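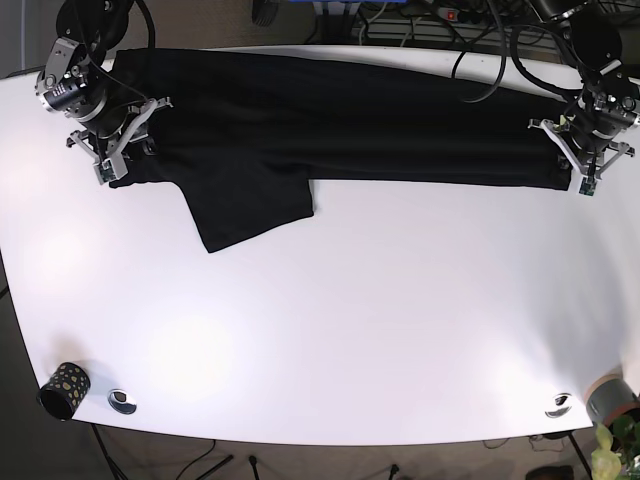

Laundry Table Gallery

Hi, and welcome to the folding page! If you've been reading for a while you know I have a thing about clean laundry and a good big surface to put it on. For years I folded on the bed, then on the couch, then on top of the dryer (never again — everything slides down the back). A big white table beats all three, and I will talk anyone's ear off about it.

The black piece up top is the kind of thing I used to leave for last. Black on white is so much easier to sort out than black on a dark bedspread, where you can spend ages hunting for a cuff. Pulled out long against the far edge like that, you can tell right away what's lying straight and what isn't, and there's one flap still hanging down toward the middle of the table. Sleeve, leg, whatever it is, that's the bit I'd tuck in next. Get the long edge tight first, then deal with the danglers.

A few things I've picked up about dark clothes, in no special order. Fold them soon after they come out of the dryer. Run your palm along the length before you make the next fold, because faint creases on black don't show much until you're standing under the lights at work. And turn them inside out for the wash! I ignored that one until I'd faded a whole drawer of T-shirts.

Now for pants. I get more mail about pants than anything else on this site, and Jasper Van Dijk wrote in March to tell me my old method was a mess (he was right, I've taken that page down). His way is the one I use now. Legs stacked one on the other, the whole pair laid out in one long strip, both ends held so it stays straight. Then fold in half, and in half again if your shelf is shallow. Mine is 15 inches deep, so I always need the second fold. With softer fabrics you'll get a corner that droops or bunches at one end, and it's worth pulling that up before you go any further or you'll have a lump in the middle of the stack.

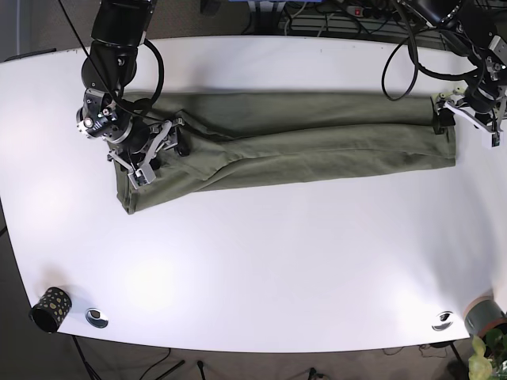 Olive-green pants, legs stacked, with one corner still sagging. Spotted cup at the near end of the table.

I love that green, by the way. It goes with nearly everything I own and it hides a grass stain pretty well.

If you're setting up a table of your own, go for height before size. Mine is 40 inches high, and my back has been so much happier since I stopped bending over the bed. Width matters less than you'd think for shirts, but for pants I wouldn't go under 48. Rounded edges are nice too — nothing snags.

Towels and fitted sheets are getting their own page. I'm still losing to the fitted sheets.

Last updated September 7, 2022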